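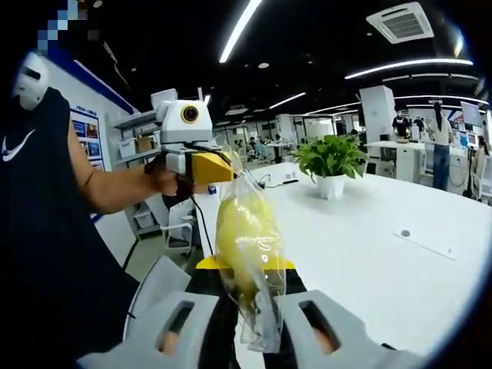 How often do you swap the finger pads on a hand-held gripper? Whenever the surface goes shiny, which for us works out to every 6 days of steady use.

Threads > Workshop > Grippers

Latest Popular Saved Log in

Ferenc Orbán
2025-12-30

OK so a few of you asked how we look after the hand-held pair at Zavasberg, and I have coffee and a quiet morning, so settle in. Long one!

14 replies · 33 likes

First thing every day is pads. I wipe them with a damp lint-free cloth and let them air dry. No alcohol on ours, it made the old set go chalky in September and I was picking crumbs off the table for a week.

Then I pinch a thin plastic bag by the top and let it hang. Best pad test I know (and it costs you a bag). If the thing inside is light and it still creeps down through the pads, they're done, don't bother cleaning them a second time.

5 replies · 21 likes

Lens next. The camera sits so close to the pads that it catches every fingerprint going. Blower first, THEN cloth. I scratched one doing it the other way round and had to explain that to Hafstein, who look after our spares and are very polite about it, which is worse.

Cables! My favorite subject, sorry. Let the cable hang in a loose curve off the device while you work. If it goes tight when you reach across the table you'll pull on the connector all day long and by Friday you get dropouts. We lost 271 recordings that way before I worked out it was the plug and had nothing to do with the software. I blamed the software very loudly. In writing.

9 replies · 48 likes

Someone asked about the fingers not closing evenly. Check the crossbar screws before you touch any settings. Ours back out a quarter turn or so over a month. Snug them by hand with the short driver, alternate sides, and open and close the fingers a few times between turns. If one side still lags, look for grit in the slide. A soft toothbrush gets it out. I don't oil mine, the dust just sticks to it.

Zero it after that, every single time. Fingers fully closed, hold for 8 seconds, open all the way, close again. Do the left and right ones separately. I tried to save time by doing both together and got two units that each thought they were slightly open. Took me most of a day to notice.

3 replies · 17 likes

Spare parts I keep in the drawer: pads, one lens cover, two cables, crossbar screws, the short driver. The Tornano pads last longer than the Hidetero ones for us, but they're stiffer and I find them worse on thin plastic. Try both if you can.

Oh and label your units left and right with tape somewhere you'll see it. We mixed ours up after a cleaning session and the calibration files went to the wrong hands, so everything was off by a tiny bit and looked almost fine. Almost fine is horrible to track down.

Next week I'm opening up the one with the sticky slide, will post how it goes. If you've got a trick for getting old pad glue off without a scraper please tell me, my thumbnail has had enough.

11 replies · 26 likes · 4 shares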